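4.2 Gripper comparison, soft package pick 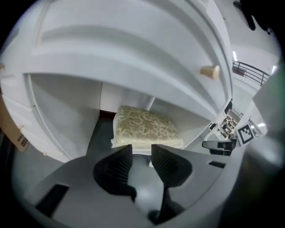
Figure 3. View from the hand-held gripper during the package task. The two black ribbed fingers are just below the plastic-wrapped package in the open compartment.

We wanted to know how much of the result in 4.1 was down to the fingers and how much down to the camera. So, same task, same shelf unit, swap one thing at a time. Two finger sets (Ulham, ribbed; Lamton, flat pad), two lenses (wide and narrow), one controller throughout. All demonstrations collected with the hand-held tool, as in Section 3. The arm only comes in for the rollouts.

The task is short. Approach the compartment from below the level of its floor, come up, close on the wrapped package, pull it straight out, hold for two seconds. A trial counts as a success only if the package clears the lip of the compartment without being dropped. Touching the side wall is allowed. Touching the curved panel overhead is not, and ends the trial.

Demonstrations: 391 kept after filtering. Filtering was by hand, mostly Hatem Mahrous, and the rule was simple. Tracking lost for more than half a second, demo goes out. Package already moved before the fingers arrive, out. We did not remove clumsy grasps as long as they worked. An earlier pass in November used a stricter rule and threw away too much; the policy trained on that set was jumpy near the shelf and we dropped it.

Lens. The wide lens bends everything near the border, and the curved panel at the top of Figure 3 shows how strong this gets at close range. We tried undistorting the input before training. It helped the map but cost us the view of the sides, and the policy then had trouble telling how far it was from the left wall. Raw wide input was better in every setting we ran, so that is what the rest of this section uses. The narrow lens gives a cleaner look at the package but loses the fingertips for the last part of the approach, when the gripper is close. Policies trained on it tend to close early. We did not find a crop or mount angle that fixed this. Mounting the narrow lens further back did bring the tips into view but then the housing hit the shelf.

Fingers. Flat pads first. On rigid boxes they are fine, probably a bit better than the ribbed ones as the contact is even. On the soft package they slide. The wrap is clear plastic and the pad pushes it along instead of pinching it, so the hand closes and the package rotates a little and stays put. Raising the closing force helped some, then crushed the contents, so we went back. The ribbed fingers bend around the near edge and the ridges catch folds in the wrap. Most of the failures we saw with them came from the approach being too low, with the tips meeting the edge of the compartment floor and folding the wrong way.

One practical point on the ribbed set. The fingers bend differently after a lot of use, and the policy sees it. We replaced them after 30 rollouts in each setting. Before we started doing this, success drifted down over an afternoon and we spent two days looking for a bug in the controller that was not there.

Controller. All runs use the Gredo position controller with the gains from Section 3. We also tried a compliant mode for a short while. It made contact with the shelf floor much gentler, which is what you would want with the low approach, but the lag upset the timing of the close. Demonstrations have no such lag in them. Retraining with delayed labels might solve that. Not done here.

Marker tracking. The fiducial marker to the right of the far rack is part of the room setup and was left up for rollouts too. A fair worry is that the policy is using the marker as a landmark. To check, we covered it with plain paper for a block of rollouts with the ribbed fingers and the wide lens. No clear change. We can not rule out that other things in the backgroud play the same role, for instance the ceiling lights, which are bright and easy to spot. A test with the lights off was not possible, the exposure goes too high and the image turns to noise.

Training. Every policy in this section was trained for 2544 steps on the kept set, same seed, same batch size. Longer training was tried only for the flat pads, in case the slip was a learning problem and not a contact problem. Made no difference. The hand got to the right place and the wrap still slid. The checkpoint was picked by step count and not by rollout score, so there is no tuning on the test there.

Comparison with the Sầm gripper. We had it for a short time and only on rigid items, so it is left out of the main comparision. Its fingers are too thick at the tip to get under a package lying flat on the compartment floor, at least at our approach angle. A steeper angle would bring the wrist into the curved panel. For open shelves it may well be a good choice.

What we take into Section 5: ribbed fingers, wide lens, raw images, stiff controller, fresh fingers on schedule. The low approach is still open. We tried adding demonstrations that start higher, and the failures moved to the panel instead, so the two need to be balanced and we did not have time to do it properly before collecting the multi-item set.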